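Intro to Linear Perspective
Week 7 notes, Studio Drawing I
Gisela Sosa, Nelby Hall

Bring to class: a pad of newsprint, two pencils (one hard, one soft), a long ruler, a kneaded eraser. Tape if you have it.

Last week we drew boxes by eye and most of them leaned, which was great! A leaning box teaches you to look. This week we find out where the lean comes from, and by the end of the session you'll be able to put a believable room on paper with one ruler and one dot.

The horizon line

Start with your own eyes. The horizon line in a drawing sits at the height of the viewer's eyes, always, whether or not you can see any horizon. Sit on the floor and it drops. Climb the ladder in the Jarwood studio (please hold the rail) and it climbs with you. Anything above the line shows you its underside, anything below it shows you its top. Try this with a shoebox tonight, moving it slowly up past your nose. I have done it hundreds of times and I still love the moment when the lid disappears into a single edge.

One-point perspective

Use this when you face a wall straight on. Edges that run left to right stay level, edges that run up and down stay upright, and every level edge running directly away from you heads for one dot on the horizon. We call the dot the vanishing point, or VP in my scribbles on the board.

For a room: draw a rectangle for the back wall, put your VP somewhere inside it, and rule light lines from the VP out through each corner. There are your floor, ceiling and side walls, in less than a minute.
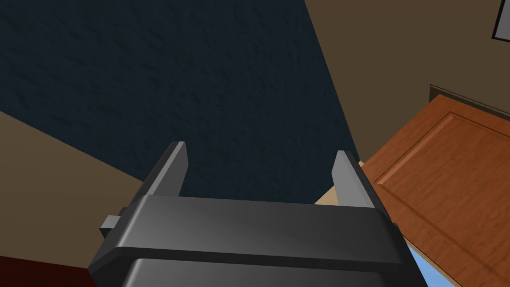

Now move the VP to the left and draw the same room again. The right wall opens up and the left wall gets thin. Move it down low and the ceiling takes over. Do several of these, small and fast, before you settle on one you want to furnish.

Floor tiles

This is where people guess, and the guessing shows. Mark even steps along the front edge of the floor and rule each one back to the VP. Then draw one diagonal across the floor, corner to corner. Wherever the diagonal crosses a receding line, rule a level line. The tiles shrink all by themselves, at exactly the right rate! For a square floor, the number of rows will match the number of steps.

Things close to you

Near objects get big very fast. A cup by your elbow can take up more paper than a chair across the room, and beginners nearly always shrink it to what they know its size to be. Hold your pencil at arm's length, shut one eye, and measure with your thumb. Trust the thumb.

Homework

Draw 11 thumbnail rooms, all one-point, with the VP in a different spot each time. Pick your favorite and work it up to a full page with a tiled floor and at least two pieces of furniture. Leave the construction lines in, I want to see them.

Reading: Riquelme course packet, page 68, on diagonals. Skip the part on curved surfaces for now.

Due October 31, 2025, in the flat file by the door. Name on the back.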